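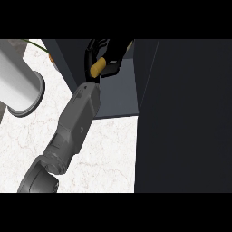

Stop Command Fault in a Simulated Pick-and-Carry Task

Project report, second year Robotics and Control
Bronwyn Tuhiwai
Lornevholm College of Technology
Submitted Thursday, August 9, 2018

Summary

My project was to write and test a stop routine for a simulated two-armed robot that picks up small objects and carries them across a room with furniture in it. The routine was supposed to bring the arm to rest wherever it was and keep hold of whatever was in the gripper. In the first full batch of 500 runs it failed in 34 of them. In the failed runs the arm paused, then moved again without being told to, and in most of them it went into the cabinet. This report covers how the fault was found, what caused it, the repair, and what is still open.

1. Background

The project used Restance, the controller written by earlier students on this course. Restance takes a list of positions for the arm and works out the joint movements between them. It already had a pause function, used for taking readings, but it had no proper stop. My supervisor asked for one before the controller is moved on to the real arms in the Ertürk laboratory.

All the work was done in simulation. The room model is called Nodville and was made by a previous group. It has a marble floor, a dark grey cabinet and various household objects. I did not change the layout at any point, so that my results could be compared with theirs. I used one arm only. The second arm was parked and its joints were locked in software.

The test object was a short yellow cylinder, small enough for the gripper to close around. I picked it for a dull reason: its grip settings were already in the file and they were known to work. Early on I lost a week trying to tune the grip for a flat box and would not recommend it.

2. What the stop routine had to do

The requirements agreed in March were:

On a stop command, all joints slow to zero speed as fast as their limits allow.
The gripper keeps its closing force.
The arm stays where it is until a separate resume command is given.
A stop during a stop has no further effect.

The third one is the one that failed. It is also the one I had tested least. My early tests sent a stop, checked that the joint speeds had reached zero, marked the run as a pass and ended the run there. A fault that appeared after the arm came to rest could not have shown up.

3. Method

Each run began with the object already in the gripper. The arm then carried it along a path that passed close to the front of the cabinet. A stop command was sent at a random point on the path. After the stop the simulation was left running so that any later movement would be recorded.

For every run I logged the joint positions and speeds, the gripper force, the controller state and all contacts between the arm and anything else. A run counted as a failure if any joint moved after coming to rest, if the object slipped or fell, or if there was contact with the furniture.

Leaving the simulation running after the stop was not my idea. It came out of the progress review, where I was asked how long the arm had been shown to stay still, and I had no figure to give.

4. Results of the first batch

Out of 500 runs, 34 failed. All of the failures were of the same kind. The arm came to rest correctly, held for a short time and then set off towards the next position on its list. It did not go back to its planned path first. It took a straight line in joint space from wherever it had stopped, and the cabinet was often in the way.

The gripper held on in every run, including the failed ones. When the gripper met the cabinet the arm kept pushing, with the motor effort rising until the simulator's joint limit cut in. On a real arm this would have meant damage to the fingers at the least, and it would have been dangerous to anyone who had seen the arm stop and stepped in to clear something.

I spent some time on the wrong explanation. Most of the failures involved contact with the cabinet, so I assumed the cabinet was the cause and that its collision shape was larger than its visible shape. I measured it and the two matched. I then looked at the few failed runs with no contact. These had the same unwanted movement, only in a direction where there was nothing to hit. That ruled the cabinet out and I should have looked at those runs first.

5. Cause

The controller has a state variable with the values MOVING, PAUSED and STOPPED. The old pause function starts a timer, and when the timer runs out it sets the state back to MOVING. The function was written for taking readings, where carrying on by itself is what the user wants.

When a stop arrived during a pause, my routine set the state to STOPPED but left the pause timer running. When the timer ran out it set the state to MOVING without looking at what the state was. The controller then did what it was told and drove to the next position.

The pause was used at certain points on the path to read the gripper force. A stop sent anywhere else worked properly, so most runs passed. I checked the logs of the failed runs one by one and in all of them the stop had been sent while the controller was in PAUSED.

There was a second, smaller problem behind the first. After a stop the path planner was not being called again. Even a proper resume would have sent the arm in a straight line from its stopped position. This had not been noticed because the resume tests had been run in an open part of the room.

6. Repair

Three changes were made. The stop routine now cancels the pause timer before it sets the state. The timer checks the state when it runs out, and does nothing unless it finds PAUSED. On resume, the planner is called from the current position and no movement is allowed until it returns a clear path.

Either of the first two changes would have fixed the fault alone. I kept both at my supervisor's request. The planner call adds a delay of 41 milliseconds on resume, measured on the laboratory desktop, and this was accepted.

7. Repeat tests

I ran a further 100 tests with the stop always sent during a pause, this being the only condition that had caused the fault. No joint moved after coming to rest, and there was no contact with the furniture. I then sent resume commands from the stopped positions in front of the cabinet. The arm backed away before continuing on its path, apart from one position where the planner could not find a clear path and reported an error. The arm stayed still in that case, which meets the requirement, but the error message is unclear and needs rewriting.

I did not repeat the full first batch. There was not enough time left on the shared machine.

8. Limits of the work

A state variable in software is not an emergency stop. The routine described here must not be treated as one when Restance is used on the real arms. Those need a separate hardware circuit that removes motor power, and my supervisor has added this to the laboratory checklist.

Only one object was tested, and only one arm. With both arms in use there would be two sets of timers, and I have not looked at what happens if one arm is paused while the other is moving. The gripper force results also depend on the simulator's friction model, which is simple.

9. Further work

Repeat the first batch with random stop times and the repaired code.
Test with both arms active.
Search the rest of Restance for timers that change the state without checking it. I found one in the homing function and have reported it, but have not repaired it.
Rewrite the planner error message.

The code, the logs from both batches and the test scripts are in the project folder on the course drive. The failed runs are kept in a separate directory with the old version of the controller so that the fault can be reproduced.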